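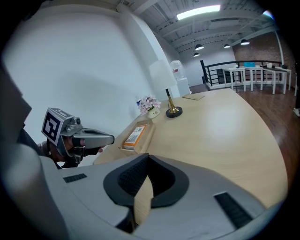
Page last changed: December, 14:20

Plultbridge user board > Data collection > Hand-held capture
Thread: Marker cube versus onboard tracking on two-gripper takes

ronja_w
We are gathering demonstrations for a two-handed pick and place policy. Capture is with hand-held grippers, one per hand, with a fiducial cube on top of each. The attached view is from one gripper toward the other. Table is light wood with a curved edge, boxed item in the tray, lamp and flower pot left in as clutter.

Target is 300 takes for this table. I have 200 recorded. Of those, 70 fail the relative pose check, meaning the distance between grippers jumps by more than 5 mm between consecutive samples. Each gripper's own trajectory looks smooth on its own. Exports are from Cloridora with default settings.

Should I drop the 70, or can the relative pose be rebuilt from the cube detections?

hexkey
Rebuild it. If the cube face is as visible in the failed takes as it is in your attachment, you have a direct measurement of one gripper from the other. Use the cube as the primary source and the onboard trajectories only to fill gaps.

dmarsh_lab
Disagree with using the cube as primary. A single square seen nearly head-on has two pose solutions that are almost equally good, and the solver flips between them. You get a clean translation and a rotation that is wrong by several degrees. For training, a smooth trajectory with a small constant offset does less harm than a rotation that flips.

hexkey
The flip is detectable. Keep both solutions and take the one closer to the onboard orientation. We do this on all our sets.

dmarsh_lab
Which assumes the onboard orientation is good. With a large plain white wall over the left side of the view I would not assume that. There is very little to track on it. The features in that view are in the ceiling beams, the brick and the railing, and those are far away, so translation is weakly constrained.

ronja_w
Orientation seems fine. I parked both grippers in the dock before and after each take and the closing error in rotation is small on all of them. Translation is where it drifts.

hexkey
Then you have your answer. Rotation from onboard, translation from the cube.

vrettos_user
Check the exposure log too. There is a bright ceiling panel in view and glare on the tabletop. With auto exposure, the image darkens when the gripper tilts up and the cube detection drops out for a few samples. On our Vrettos rig that gave exactly this kind of jump at re-acquisition. We locked exposure and it went away.

ronja_w
Exposure is on auto. I plotted gain against the jumps for the first few failed takes and they line up in most, though not in all.

dmarsh_lab
So there are two faults. Lock exposure for the remaining takes and don't mix the repaired ones in without a flag. I would still drop the 70. Recording them again is a day of work and you would know what you have.

hexkey
A day of work plus a different distribution, if the table gets set up differently. I would keep them.

nokard_ops
On the clutter: if the lamp and flowers stay in the same place for every take, the policy may use them as landmarks. We saw that with Nokard sets. Move them between batches. Leave the tray alone within a batch or the success labels get messy.

ronja_w
They have not moved so far. I will change positions for the remaining takes.

Exposure now locked. Rerunning the failed takes with onboard rotation and cube translation, flagged as a separate split. Script is in the shared folder under relpose_fix. It expects both trajectories on the same clock, so run the time alignment first.

Ronja Wallin

dmarsh_lab
Post the rotation residuals per take when it finishes, please, including the ones that still fail.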